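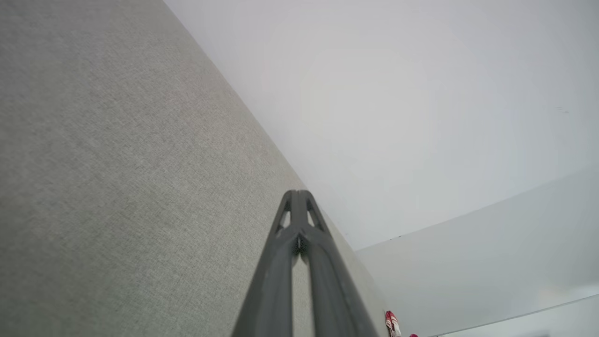

Gray fabric-covered panel.

Flestberg Cricket Ground: pre-match inspection, Wednesday
Inspector: Fumiko Imai
Second check: Gergely Juhász

1. Pitch 4, surface. Pass. Even grass cover, no loose soil at either end.
2. Bowlers' footmarks. Pass with comment. Old marks at the Ki End filled and tamped. Recheck at the lunch break.
3. Creases. Pass. Return crease repainted after the first line came out too wide.
4. Stumps and bails. Pass. Spare set in the umpires' room.
5. Boundary rope. Fail. Rope lies against the fence for 8 yards near the scoreboard. Move in before play.
6. Sight screens. Pass with comment. East screen rolls freely, but the wheel brake is stiff. Grease ordered from Rendance.
7. Practice nets. Fail. Two tears at batting height in lane 2. Lane closed until patched.
8. Covers. Pass. Standasis roller cover, tag 304, no holes found.
9. Outfield drains. Pass. One grate sat high and was reset flush.
10. First aid room. Pass. Ice packs restocked in March, stretcher straps intact.

Items 5 and 7 to be reinspected by G. Juhász before the toss. Sheet stays open until both are initialed.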